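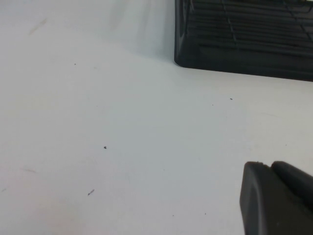 Manipulation group, weekly meeting
Jul 18, 2018, small meeting room
There: Ingvild Rustad, Ottar Fjeld, Marit Dahlgren, Birger Vik, and me (Eilif Midtbø) typing as fast as I can, so please fix whatever I got wrong.

1. Last week's minutes
Fine with everyone, except that Birger wants his name taken off the calibration job. Done. It's Marit's now.

2. Wrist camera results
Ingvild took us through the Ritbridge runs and I think we were all pretty happy! She did 995 grasp attempts with the new approach step (stop above the table, look again from the wrist, correct, go down) and 118 of them missed. Most of the misses came on dark parts, where the depth estimate gets jumpy. Ottar asked if the second look was doing the work or if we'd just slowed the arm down. Good question, and we went back and forth on it for a while. Ingvild will run the slow approach without the second look so we can compare.

3. Specks on the white table
Marit brought this one up again. Small dark marks on the tabletop and faint smudges get picked up by the segmentation as tiny objects. Birger would just wipe the table before each batch. Marit would much rather keep the marks in and train on them - the Pravent people won't have a clean table either, she says. I'm with Marit. We agreed to leave the table alone until the comparison runs are finished, then collect a batch of 96 views with the fingers empty and label the specks as background.

4. Fingers in view
Ottar still masks out the gripper with a fixed shape. It works until the fingers open wider, and then the mask is wrong by a lot. He'll tie it to the finger width instead and thinks he needs 2 days.

5. Paper
Aiming for November. Ingvild has the methods section, I have related work (sigh).

To do
Ingvild: slow approach runs
Marit: calibration, speck labels
Ottar: new mask
Birger: book the arm for Marit's batch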